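Beltstead Home Forum > Kitchen and Pantry > Storage

Thread: Once opened, do chips last longer rolled or clipped?

kamden_r
March 22, 2025
I have been weighing chip bags since January to see how fast they take up moisture. Kitchen scale, 2 g resolution, same shelf, same brand, half-full bags. Rolled and clipped bags came out the same on the scale. Rolled without a clip went soft by day 11. Has anyone measured this with a better scale?

pantrymath
A 2 g scale can't resolve this. A half bag of chips is soft to the tooth after gaining a few percent of its weight in water, so you are reading one or two steps of the display. Your day 11 result is a taste result. Fine, but call it that.

kamden_r
Fair. The taste part was blind, though. My sister picked the bowls.

Nina488
The bag film matters more than the closure. The metallized layer is a good barrier when flat. Every hard crease cracks it a little, and a bag that has been crushed and reopened all week has a lot of creases. I stopped rolling bags tightly for that reason – one loose fold and a wide clip. 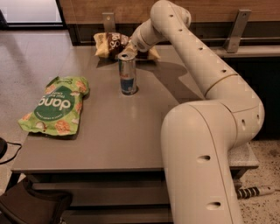 Crumpled snack bag at the back of the table, can in front of it.

Once a bag is in that state I move the contents to a jar and stop thinking about closures.

pantrymath
I disagree on the creases. Cracks in the coating raise the transmission rate, but the open end leaks far more than the film does. Fix the opening first. The film is second order over a week or two.

Nina488
Over a week, yes. I keep bags for a month.

Kanokwan Nuchit
Jar user here too. Two points on jars. Headspace counts: a big jar with a handful of chips in it holds a lot of humid air each time you open it, so size down as you go. And check the gasket. Mine had flattened on one side and the lid still felt tight.

restside_tom
What humidity are you all at? I'm on the coast and nothing lasts 12 days here, clip or no clip. The freezer works. Chips don't freeze hard and you can eat them straight from the bag.

kamden_r
Indoor, 40 to 45 percent most of the winter. I'll borrow a 0.1 g scale and rerun it with three closures: clip, loose fold with clip, jar. Same fill weight in each.

pantrymath
Add a bag left wide open as a control. Without one you don't know the upper limit.

kamden_r
Will do.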